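Fallik Robot Club: Bench Guide for Student Teams
Section 4. Setting up the kitchen table task
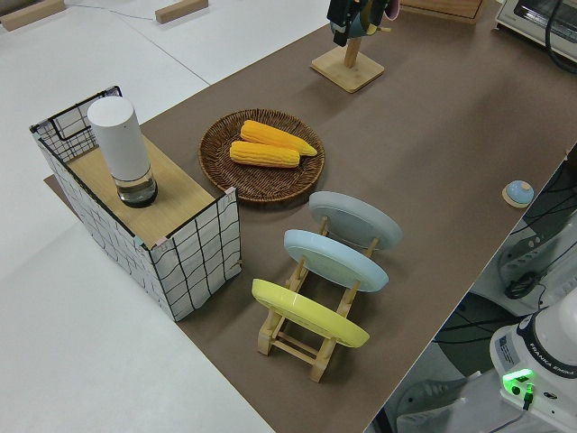

Read this section with section 3 (arm start-up) open beside you. You should already have the arm powered, unlocked and parked in its home pose. If you have not done the start-up check, go back and do it now.

The kitchen table task is the one used in the Lurnov round. Teams are given a table of ordinary household things and a list of short jobs, such as taking a plate from the rack or moving the corn off the tray. The layout is left to the club, so it is worth setting the table the same way for every practice and only changing it when you mean to.

4.1 Before you start

You need two people. One works at the keyboard and one stands by the stop button. The person at the stop button does not touch the laptop, and the person at the laptop does not reach over the table. Swap after each block of runs.

Tie back long hair and take off lanyards. Bags and coats go on the hooks by the door, never under the table.

CAUTION: The cables beside the arm run across the floor. Walk round by the far side of the table. Do not step over them while the arm is live.

4.2 Laying out the table

1. Check that the brown mat lies flat on the white table, with no ripples or turned corners. Everything the arm has to pick up goes on the mat.

2. Put the fabric storage box down first, as it takes up the most room. Lay the wooden board across the top. It does not need to cover the opening completely.

3. Stand the white cylinder with the clear base on the board. Press down lightly on the board with one finger at each end. If it rocks, move it until it does not.

4. Place the round wicker tray near the middle of the mat and lay both ears of corn on it, side by side.

5. Set out the wooden dish rack and stand the plates in it: yellow, blue and grey. Push each plate fully down between the rails. A plate that is only resting on the rail will lean on its neighbour, and the gripper will then move both.

6. Put the wooden stand at the back of the mat with its hanging items on the post. Turn the base square to the mat.

7. Put the small round piece with the light blue top on its own, clear of everything else. It is the hardest object to grasp and beginners should leave it until last.

8. Leave the toaster oven where it is. It stays unplugged at the wall during all practice sessions, including the ones where the job list mentions it.

NOTE: Spare wooden blocks may be kept on the white table, off the mat. The arm is not set up to reach for them in this task.

4.3 Loading the task file

1. On the bench laptop, open Plolex and choose Load Task.

2. Pick kitchen_4 from the list. Do not use kitchen_2, which was made for the old table height and will drive the gripper into the mat.

3. Wait for the green tick beside the file name. If you get an amber triangle, close Plolex, open it again and repeat step 2.

4. Set the speed limit to 25 per cent. This is the ceiling for all student teams. Only Yoga Majimbun or Leonidas Stefanou may raise it, and one of them must stay in the room while it is raised.

5. Set the pause between moves to 1000 milliseconds. You can shorten it later, when your team has passed the bench check.

4.4 First run

1. Say "arm live" out loud and wait for the person at the stop button to answer.

2. Press Start and let the arm make one slow pass above the table with the gripper empty. Watch the top edge of the plates and the top of the wooden stand.

3. If anything is touched, press stop. Return the arm to its home pose, move the object, and do the empty pass again from the beginning.

4. Choose one job from the list and run it four times. Put the object back by hand after each run, with the arm stopped and parked.

5. Write each run in the log book as picked, dropped or missed. Write down the misses as well. The judges in the Yatsenko final ask to see the whole book.

CAUTION: Never catch a falling object. The plates can be replaced. Press stop and let it land.

4.5 Common problems

The gripper closes beside the corn. The tray has moved. Slide it back by hand and check that the corn is lying flat on the weave, with neither end up on the raised rim.

The plate twists as it leaves the rack. The grip point is too near the edge. In Plolex, open Grip Point, lower it by 2 mm and try again. Repeat if needed, but do not go lower than the rail.

The board shifts when the cylinder is lifted. The arm is pulling sideways before it lifts. Tick Lift First in the job settings.

The arm stops and will not restart. Check the stop button has been twisted out fully. If it has, check the light on the base and look it up in the table in section 3. Do not pull out any connector at the base to reset the arm. Fetch Leonidas.

4.6 Packing away

Park the arm and shut down Plolex before clearing the mat. Plates go back in their padded box, and the corn goes in the drawer marked Task Objects. Leave the mat on the table. Sign the log book and write the name of the last job you ran, so that the next team knows which settings were changed.

Teams entering in December should also fill in the bench check form at the back of this guide and hand it to Yoga before their second session.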